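ダイニング > テーブルまわり > お手入れ用品 > 木部用ワックス
サイト内検索 キーワードを入力 検索

Nillstead 木部用ワックス「Honeo」 64g缶

塗っても人生は変わりません。変わるのは天板の手ざわりだけです。それでも毎年買いに来る方がいるので、たぶん悪い品ではないのでしょう。

Honeoは、蜜蝋と植物油だけを練った半固形のワックスです。ダイニングテーブル、椅子の肘、棚板、引き出しの前板など、家の中の木の部分に使えます。色はつきません。「ビンテージ風になりますか」というお問い合わせをよくいただきますが、なりません。ビンテージ風にしたい方は、二十年ほどそのままお使いください。

価格 1260円(税込)
内容量 64g
成分 蜜蝋、亜麻仁油、米ぬか油
香り 亜麻仁油そのもの。ラベンダーを足す案は一度出ましたが、台所でラベンダーと味噌汁が出会った日に取り下げました。

どのくらい塗れるか

四人掛けのテーブルなら、一缶で53回ほど塗れる計算です。年に二回の手入れで二十六年もつことになりますが、その前に缶をどこへしまったか忘れます。計算をしたのは開発担当のĽubomír Holubで、本人の缶も現在行方不明です。

なお、よく乾いた古い板は最初の一回だけ驚くほど吸い込みます。足りないと思っても、一度に盛らないでください。薄く塗り、一晩置いて、翌日もう一度。面倒に聞こえるでしょうが、厚塗りしてべたついた天板を拭き取る作業のほうがずっと長くかかります。新聞紙が貼りついた場合はさらに長くかかります。

塗り方

1. 天板の上のものを全部どかします。郵便物の山もです。
2. 固く絞った布で拭き、しっかり乾かします。夜に拭いて朝に塗るくらいでちょうどいいです。
3. 柔らかい綿の布に、小豆ひと粒ほどのワックスを取ります。着古したTシャツが最適で、専用クロスは当店でも売っていますが、Tシャツに勝てたことがありません。
4. 木目に沿って伸ばします。まっすぐな木目ばかりではないので、うねっているところは手もゆるくうねらせてください。円を描くように磨きたくなる気持ちは、車のときまで取っておきましょう。
5. 三十分ほど置いてから、乾いた布で余りを拭き取ります。指でなでて跡がつくうちは、まだ余っています。

使えないもの

ウレタン塗装の天板には染み込みません。メラミン化粧板も同様で、塗っても上で滑るだけです。見分けがつかないときは、目立たない場所に水を一滴落として十分待ちます。玉のまま残っていれば、Honeoの出番はまずありません。1260円は別のことにお使いください。

床にもおすすめしません。靴下で歩くご家庭では、廊下が思いがけず楽しい場所になります。

輪染みについて

コップの跡は、浅いものなら目立ちにくくなります。深いものは残ります。以前のカタログには「跡が消えます」と書いてありましたが、Raphaël Chevalierさんというお客様から、消えなかった輪染みに日付を添えた丁寧なお手紙が届き、次の版で書き直しました。お手紙は事務所の壁に貼ってあります。

木目の表情

同じ木から取った板でも、模様は一枚ずつ違います。細い線がゆるやかに流れるところもあれば、山形の模様が重なって楕円の輪のように見えるところもあります。無色のワックスを選ぶ理由があるとすれば、こういう模様に余計な色を足さずに済むことでしょうか。明るい色の天板をお持ちの方には特に向いています。ただし無色でも油分でわずかに濃く見えることがあるので、裏側で試してから表へどうぞ。

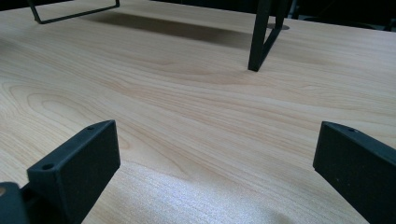
保管と後始末

直射日光の当たらない涼しい場所に置いてください。八月の窓辺では液体になります。冷やせばまた固まりますが、少しざらつきます。冷蔵庫に入れる場合は、必ず缶に大きく名前を書いてください。バターとよく似ています。

使い終えた布は、丸めて放置しないでください。亜麻仁油を含んだ布は自然に熱を持ち、発火することがあります。水に十分浸し、お住まいの自治体の決まりに従って捨ててください。この段落だけは冗談抜きです。

お取り寄せと返品

在庫があれば、午後二時までのご注文は当日に出荷します。大きいほうの306g缶は一月の再入荷予定です。未開封であれば返品できます。開封後の「思ったより蜂の匂いがする」は、お気持ちだけ頂戴します。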